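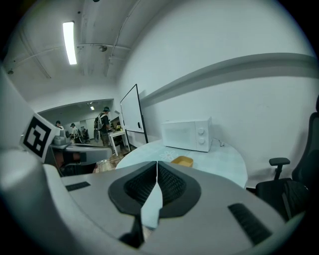
Gray housing, slotted vents.

Home Talks Billing Notices Contact

Mar 8, 2023 | Dridton Water Office
12 shares | 3 comments

High bill calls: speaker notes

Slide 1
Introduce myself and the office. We serve 1310 accounts, nearly all of them houses, plus the school and the stores on Ochoa Street. Three of us answer the phone. Say up front that the talk is on what happens between the meter and the customer's kitchen, and that I won't get into mains or rates. Questions at the end, except for the billing slide, where people can stop me.

Slide 2 - What the call sounds like
Customer opens the bill and it is double the last one. They believe the meter was read wrong. Sometimes it was. In our town the usual answer is a toilet.
Read the call transcript slowly. Leave a pause after "but I was away all month."
Point to make: the customer has already decided we made a mistake before they pick up the phone. Arguing about the reading in the first minute makes the call longer. We now start by asking when they last heard the toilet refill by itself.

Slide 3 - The meter test
Walk through it the way we do on the phone.
Turn off everything that uses water. Don't forget the ice maker and the softener. Go out to the meter, lift the lid, write down all the digits. Wait 10 minutes. Read it again.
If the numbers moved, close the house shutoff valve and repeat. Still moving means the line between the meter and the house. Stopped means it is indoors.
Mention that older lids are heavy and that we will send someone if the customer can't lift it. Also spiders. People ask about the spiders.

Slide 4 - Toilets
Dye tablet or food coloring in the tank, no flushing, check the bowl later. A bad flapper can pass over 500 gallons in a day and make very little noise. Cheap part, most people can change it themselves.
Skip the diagram if we are running behind.

Slide 5 - Irrigation
This one is seasonal for us. Systems get turned on in April and the calls come with the next bill. Cracked heads, a valve that doesn't close, a timer that went back to its default program after a power cut. The timer is easy to miss because it runs before sunrise and the grass looks great.
Ask the room how many have a separate irrigation meter program. We don't. If somebody does, get their card.

Slide 6 - Billing and Betex
Betex is the billing package we use. It has a high usage flag, and for years we left it at the setting it came with. It flagged so many accounts that the list went into a folder.
We changed it to compare each account with its own bill from the same season the year before. The first list after that had 40 accounts on it. We could call 40 people. Some had filled a pool or had family staying. The rest got the meter test.
Stop here for questions on this slide. Don't open the live system - customer names show on the first screen.

Slide 7 - Adjustments
Our rule: one leak adjustment per account in a set period, with a receipt for the repair or a photo of the old part. The rule is printed on the back of the bill now. Before that, it depended on who picked up the phone, and customers compare notes.
The Zeston subdivision is the example. Same builder, same brand of fill valve in every house, and the valves wore out close together. We handled the first few calls one at a time and gave two neighbors different answers. That was our error and I should say so plainly.

Slide 8 - Handouts
Meter test card, front and back. The phone script is two pages, copy it and put your own office name on it.
Leave the last slide up during questions. If there's time left, go back to the toilet diagram.

Share Print Next talk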